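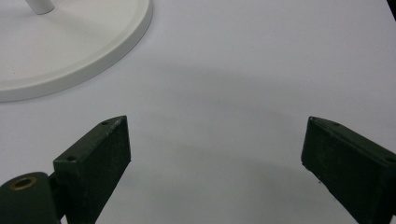

Wivberg hand-held gripper kit: three weeks with it
Posted by Damian Kozłowski, Aug 21, 2022

The pitch goes like this. You skip the robot, squeeze a gripper by hand through a chore, and the wrist camera records enough to train a policy. The Wivberg paper says 100 demonstrations per task will do. I was doubtful before I unpacked it and I still am, though less about the hardware.

The hardware is decent. Open and close is smooth, and after over 3000 squeezes the hinge has no play I can feel. It does get heavy. Renata Bednarek did most of our collecting and wanted a break after every 12 runs.

The method is where I start grumbling. Our policy did fine on the table we recorded on. Then we moved to the bench by the window, same objects, and it kept closing short of them. The paper's "new scenes" test covers 3 rooms, and from the figures they look like the same room with different chairs. There's no baseline with ordinary teleoperation either, so I can't tell what the hand-held part buys you besides speed.

Speed it does have. Bogdan Sadowski learned it in one morning.

Manual: thin. Calibration steps are out of order, do the last one first.

Worth it if you need a lot of data cheaply and will test it somewhere else yourself. I'd wait for the April firmware before buying a second one.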